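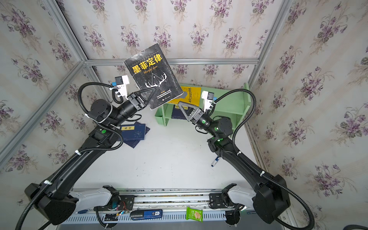
Chapter 5
Putting Books in Order

Before you begin

By now you have chosen the books for your small library, paid for them or begged for them, and written each one down in the register. If you worked through Chapter 4 with care you also have a number inside the front cover of every volume, and probably a sore wrist. What you don't yet have is a library. You have a pile of books with good records, and a reader who walks in wanting something on beekeeping will still have to be led to it by the hand.

This chapter is about the step between the pile and the library. We will look at why people put books in order at all, at the main ways of doing it, and at how to choose among them when your collection is small, your readers are mixed, and your helpers come in for an hour after supper. Toward the end of the chapter you will draw up a plan for a collection of 200 books, and I would ask you to keep that plan somewhere safe, for we come back to it in the chapter on labels and again when we talk about moving house.

Words you will meet in this chapter: fixed location, relative location, call number, broad class, close class, running order, browsing, shelf list.

5.1 A story from Nastow

When I was first learning this work I was sent to help in the reading room at Nastow, a town of millers and railroad people with a long wet winter and, as a result, a great many readers. The room was looked after by Verena Fuchs, who had taught school for most of her life and had firm views about everything from ink to soup. She had arranged the books in the order in which they had arrived. The first book ever given to the room stood at the left end of the first shelf by the door, the second stood next to it, and so on along the walls until you came back to the stove.

I was young and had just finished my training, and I was horrified. There was a life of a composer beside a manual on drains. There were two volumes of the same novel on opposite sides of the room, the second having come in years after the first, from a different family. I asked her, as politely as I could manage, how anybody found anything. She said that they asked her, and she told them, and that it gave people a reason to stop and talk.

I have thought about that answer a good deal over the years, and I have come to think she was half right. Her order was a real order. It never needed changing, since each new book simply went on the end, and a missing book left a gap that she could see from across the room. For her, with her memory, it worked beautifully. The trouble came one December, when she was in bed with her chest for several weeks, and the rest of us had to run the room without her. We had a register with everything in it, and we could look up any title and walk to its place. But when a man came in and asked what we had about fruit trees, we could only go through the register line by line while he stood there dripping on the mat. We missed at least one book that he would have been glad of. I found it in spring while I was looking for something else.

Keep Nastow in mind as you read on. Most of the questions in this chapter are there already, in that one room.

5.2 What an order is for

An order of books has to serve several sorts of people, and they want different things from it. The reader who knows exactly what she wants needs to be able to go from the catalog to the shelf without wandering. The reader who knows only the subject needs to find the books on that subject standing together, or near enough. And then there is the reader who doesn't know what he wants at all, who has come in out of the rain, or is waiting for the bus, and who will take home whatever catches his eye. In a small library this last kind of reader may well be the most common, and a surprising number of librarians forget about him entirely.

You must also think about the person who puts the books back. A system with fine distinctions in it looks handsome on paper. At a quarter to nine in the evening, with the lamps being turned down and a stack of returns on the desk, the same system can be a misery, and books shelved in a hurry under a system nobody quite follows are worse off than books in no system at all. When you are weighing up one arrangement against another, try to picture that stack of returns.

Lastly there is the building itself. Every arrangement lives on actual furniture, and furniture has opinions. Tall books won't go on short shelves. A low shelf is wonderful for children and hard on anybody with bad knees. A unit that holds one subject neatly today will be too small for it in a few years -- subjects grow at different speeds, and cookery always grows fastest.
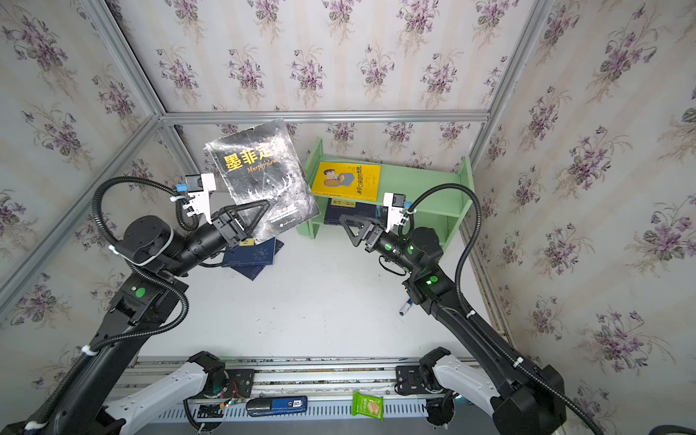 For this reason I tell students to measure before they classify. Write down the length of every shelf you have and the height between each shelf and the next. Leave part of every shelf empty at the start, as much as you can bear to. It will look wasteful and visitors will remark on it. Smile and leave it empty anyway, because the first large gift of books will come sooner than you think, and shifting a whole run of books along to make room is a long afternoon's work.

5.3 Fixed and relative location

The oldest way of keeping books is by fixed location. Each book has one place, named for the case, the shelf, and the position along the shelf, and it keeps that place for as long as the library keeps the book. Mrs. Fuchs's room at Nastow was a simple form of this. Fixed location is easy to teach, wastes very little space, and makes checking the stock quick. It suits closed stores, where a member of staff fetches the books and readers never see the shelves.

Relative location is what you will have met in almost any public library. Here the book has a place in relation to other books: after this one, before that one. If a new book on bridges comes in, it goes among the books on bridges, and everything to the right of it moves along a little. The mark on the spine that tells you where it falls in the sequence is its call number. No book has a permanent spot on the furniture, and that takes some getting used to, but the subject stays together however large it becomes.

There are mixtures too, and you should not be ashamed of using one. At the school in Jeltine the storybooks run by author in relative order, while the big atlases lie flat in one particular cupboard and have lain there as long as anyone can remember. Everybody at the school knows where the atlases are. I would not move them for the world.

5.4 How fine should the classes be?

Suppose you have settled on relative order by subject. The next thing to decide is how finely to divide the subjects. Broad classes gather a lot under one heading: Science, Travel, Home and Garden. Close classes split these up into smaller and smaller parts, until you have a separate place for the care of indoor ferns.

Beginners nearly always divide too finely. I certainly did. My first scheme for the collection at Jitetti had a class for river fishing and another for sea fishing, and when I visited again there was one book in the first and none at all in the second. Mr. Mayrhofer, who had charge of the room, had quietly put every book about animals, living or caught, on one shelf and labeled it with a drawing of a duck. Readers understood the duck perfectly well. I went home and threw out half my scheme, and we ended with 19 classes, which served the room for many years.

A fair rule for a small library is that a class should earn its label. If you can't fill a decent stretch of shelf with it, fold it into its neighbor and wait. You can always split a class later on, when it has grown. Joining two classes after the spines have been marked is a much more tiresome job, and it has to be done with a damp cloth and a great deal of patience.

Try it yourself

Take all the books in one room of your own home, or ask a friend if you may use theirs. Without moving anything, write down the order they are in now. There will be one, even if it is only that the heavy books have sunk to the bottom and the ones being read are beside the bed. Ask whoever lives there to find you a certain title, and notice how they go about it. Then sort the same books on paper in two other ways, by author and by broad subject, and write a few lines on who in the household would be pleased by each and who would grumble.

Bring your notes to the next session. We will use them in section 5.5, where we take up the awkward case of the book that belongs in two places at once.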